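The small grey cabinet

I have reached the age where a person gets opinions about drawers. Mine are mostly hostile. A drawer is a place where you put a thing so that you can buy another one in 3 years' time.

The cabinet came from Glenys Gittins, who was moving to somewhere with built-in cupboards and wanted everyone to know it. It's grey, it's small, and it has two drawers and an open shelf that swallows light. Glenys called it a bedside table. Eftychia, who helped me carry it up, called it several other things on the second landing.

My plan was that it would hold the important bits: passport, spare keys, the good scissors. What it got was snacks. I don't remember deciding this. You put one can down on a flat surface and by teatime the surface has made up its mind about what it's for.
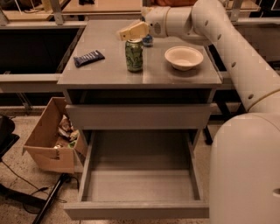

So in October I brought in a rule, which is that anything on top gets dealt with before bed. Wrappers in the box on the floor, cans to the recycling, bowls back to the kitchen where the other bowls are presumably wondering. The drawers I emptied completely, which took five minutes and produced 30 takeaway menus, two of them from places that have since become nail bars.

The cardboard box was meant to be temporary. I had my eye on a proper bin, a Sinness, with a soft-closing lid and a price that suggested it would also do my tax return. Then I found that a box with its flaps open is very easy to hit from the bed, and the Sinness has been dropping down the list ever since. It's now below "regrout shower".

Michalis says I have simply built a small café for one, with poor hygiene ratings. He keeps his batteries in a labelled tin, so he can afford to talk.

As for the bottom drawer, I still haven't settled on what goes in it. Every time I pull it open I feel quite rich. All that space! I thought about jumpers, but it would take one and a half jumpers. Angeliki suggested chargers and I said I'd think about it, meaning no. The passport is on top of the fridge.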